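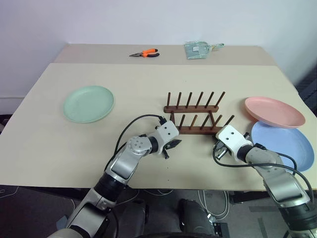

Plates lean and touch in a wooden peg rack

Posted in Kitchen & Storage by Trevor Penrose

I have a small dark brown wooden rack, two rails with upright dowels, and a set of round plates with a shallow raised rim (mint green, salmon pink, light blue). Loaded one plate per gap, they lean back and the rims touch at the top. The plates are 19 mm high at the rim when laid flat. Is the peg spacing wrong, or am I loading it incorrectly? I would prefer not to buy another rack.

miststead
Measure the clear gap between two dowels, not the center-to-center distance. A rimmed plate needs its full rim height plus 2 mm or so. If the gap is smaller than that, the plate rides up on the rim and never reaches the bottom. Use every other gap. You lose capacity, but three plates should fit.

Also check that all of them face the same way. Two plates loaded face to face will touch whatever the spacing is.

drancombe_j
just get a wire one, wood goes moldy anyway

Iltia
Wood is fine if it dries between uses. Stand the rack where air can get under the rails and wipe the dowels down now and then.

On the lean: some of it is normal. The plate rests on its lower edge and against the back dowel, so it has to tilt. Excess tilt usually means a loose dowel. Push each one sideways with a finger. If it moves, pull it, clean out the old glue, reglue with a waterproof wood glue and leave it overnight -- longer in a cold room. I did this to mine in February and nearly 100 loads later the dowels are still tight.

Trevor Penrose
Clear gap is less than the rim height. Using alternate gaps for now. One dowel in the back rail was loose, will reglue.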